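Ticket: Arm stops responding partway through demo, picks drift to the left
Project: Cidero desk arm
Opened by: Renata Gaete
Priority: normal (was high until the open day was over!)
Status: closed, with one leftover

Opening this one myself, as I was the person standing next to the arm when it quit in front of a dozen visitors. I'll keep adding to it as I go, so forgive the rambling.

What happened: we had the February open day, doors at 2 p.m., and I was running the candy pick on a loop. Gripper goes over the table, comes down, closes, lifts, lets go, back to the top. It ran fine for the first group. Second group comes in, a kid asks if it can go faster, I say sure (my mistake, probably) and bump the speed up. A few rounds later it comes down left of where it should, closes on nothing, and then the whole arm goes limp at the elbow. The console said:

joint 3: no reply, retry 8 of 8
bus timeout, torque released

I power cycled it, it came back, and it did the same thing again before the group had even left. So I switched to moving it by hand and talked a lot about servos. People were very nice about it.

First thing I tried: dropped the speed back to the old setting. Better, but the drift was still there. After 47 picks in a row it was landing left of the target again, only a little, and then a timeout on joint 3 right after. So speed makes it worse but isn't the cause.

Second thing: calibration. I reran the homing routine and compared it with the file Flinetti's setup script wrote when we built the arm. The upper stop for joint 3 was saved as 3,967 and I was now reading 3,905 at the same physical stop. That's a big gap for this arm, and it's in the right direction for the drift. I wrote the new number into the config and the picks landed where they should again. Yay! Then it timed out twenty minutes later. Boo.

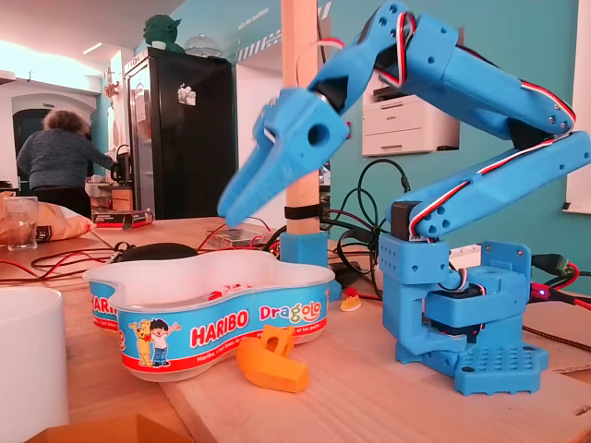 Third thing, and I should have started with this one: cables. With the arm powered up and holding a pose, I wiggled the servo cables one joint at a time while watching the console. Base, nothing. Wrist, nothing. Elbow, a whole burst of "no reply" lines the second I touched the plug. It was seated, or it looked seated, but it had backed out just enough to lose contact when the upper link swung all the way over. Pushed it in until it clicked, gave it more slack at the joint, and reran the wiggle test. Quiet.

I think the two problems are related but I can't prove it. My guess is that every time the torque dropped, the elbow sagged hard against its stop and the horn slipped a bit on the shaft. I took the horn screw out and it was looser than I'd like. Tightened it, homed again, still reading 3,905, so I'm keeping that number.

Reran the full demo at the fast setting for the late group at 5 p.m. No timeouts, no drift, and the kid came back to see it go faster.

For whoever sets up next time:
- Do the wiggle test before people arrive, with torque on.
- Home the arm and check joint 3 against the config. If it isn't close to 3,905, check the horn screw before you change the file.
- Leave the speed alone for the first group.

Leftover: the Sustora logging page shows the arm as "connected" the whole time it's lying there limp. It only checks the USB port, as far as I can tell, and never asks the joints anything. I've put that in its own ticket. Also I owe the project a new elbow cable, the clip on this one feels tired. Ordering two.

Closing this. Please reopen if joint 3 drops out again, and paste in the console lines if you can.

Renata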